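Home News Services Membership Buildings Archive Contact

Stojanovska Institute Staff and Member Newsletter
Apr 8, 2025

Card Holders and Small Desk Items: Revised Arrangements

The Office of Member Services has completed its review of the small items issued to staff and members at the Grutwood and Jernell buildings. The review began in December, following a number of inquiries about replacement card holders, and was later extended to trays, plates, containers and other articles kept at the service desks. The revised arrangements apply to both buildings and replace the notes previously posted at the desks.

Under the former practice, each desk kept its own stock and its own list. Holders were issued on request, and returned holders were placed in whatever drawer had room. The review found that many returned holders still contained cards, some of them expired and some belonging to people who had already been given a replacement. It also found that the two buildings used different names for the same articles, so that a request sent from Jernell could not always be filled from the shelves at Grutwood.

Snežana Vasić, who directed the review, has prepared a single list of articles with one name for each. The term "card holder" will now be used for the folding type with clear sleeves. The terms "wallet," "card book" and "sleeve book" should no longer appear on request slips. Single rigid badge covers are a separate article and are requested on a separate slip.

The Institute holds roughly 4,000 current member cards on its register. Most members carry one card only. A smaller group, including visiting instructors and members with privileges at both buildings, carry several, and the folding holder is intended chiefly for them. 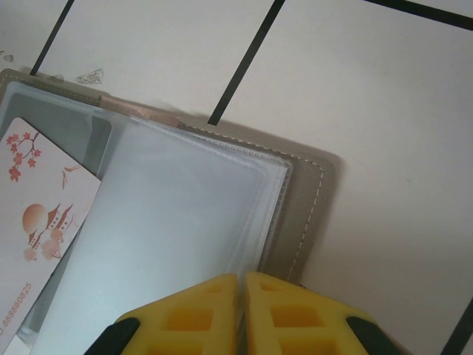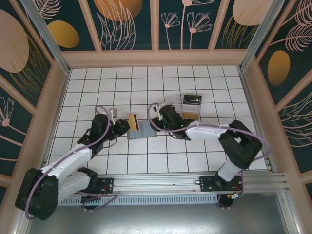
Returned card holders must be opened and checked before they go back on the shelf. Desk staff should turn every sleeve, including those at the back, and hold the page away from the one beneath it while looking. On holders of the frosted kind, such as the one with the taupe cover and white stitching, the layers underneath look hazy through the top sleeve, and a card placed deeper in the stack is easily missed. Any card found is to be removed and placed in the gray return envelope with the date and the initials of the person on duty. Cards are not to be left in the holder for collection.

Cleaning is limited to a soft cloth, slightly damp. Alcohol wipes have clouded the sleeves on several older holders and are withdrawn from both desks for this purpose. They remain available for counters and telephones. Covers with an imitation leather finish may be wiped in the same manner as the sleeves, taking care along the stitched edge. A holder with a split sleeve or an open seam is to be set aside in the repair tray and recorded. Sleeves are not to be mended with tape.

Plates, containers and other loose articles should be cleared from a work surface at the close of each session and returned to the numbered shelf. Small wooden blocks are to be gathered and counted into their container by the person who signed for them. Clear containers are preferred for this purpose, as the contents can be checked without removing the lid. Where a container holds articles of more than one kind, a slip listing each kind should be placed inside it, facing out. Unlabeled containers will be held at the Grutwood desk for 30 days and then returned to general stock.

Amra Golob has asked that particular attention be given to flat articles. Plates have been returned stacked with card holders between them, and the pressure has left marks in the sleeves. Plates belong on the lower shelf. Holders belong on the upper shelf, closed, standing on the folded edge, with no more than one row to a bin.

An order for 300 new card holders has been placed with Cutska, the Institute's present supplier of desk articles. Delivery will be made first to Jernell, where the shortage is greater. Until the order has arrived, each member may hold one folding holder, and requests for a second will be kept on file in the order received. Members who have a holder they no longer need are asked to return it to either desk. No charge is made for a holder returned with ordinary wear. The replacement charge for a lost holder is unchanged.

Request slips in the new form are available at both service desks. Slips in the old form will be accepted while supplies last, provided that the article is named as it appears on the new list. Department secretaries who submit requests on behalf of a group should give the name of each recipient and attach the names to the slip. A request for "several" or "as needed" cannot be processed.

Questions concerning the list of articles should be directed to Ms. Vasić in the Office of Member Services. Questions concerning shelving and the return of containers should be directed to Ms. Golob at the Grutwood desk. The next newsletter will carry the revised hours for the Jernell desk.

Reader comments (3)

Panagiotis Berisha
I would like to know whether the holders we already have will need to be exchanged. Mine is several years old and in good order apart from one sleeve that has gone stiff. I would prefer to keep it if that is permitted.

Snežana Vasić, Office of Member Services
Existing holders need not be exchanged. If the stiff sleeve has not split, please continue to use it, and bring it to either desk should it crack.

Tomos Watkins
The request about plates is welcome. Our group at Jernell has been putting them on the upper shelf for as long as I can remember, since the lower one was taken up by the paper boxes. Could somebody move the boxes before we are asked to change? Also, the new slip has no line for a room number, and we had two deliveries go to the wrong floor last winter.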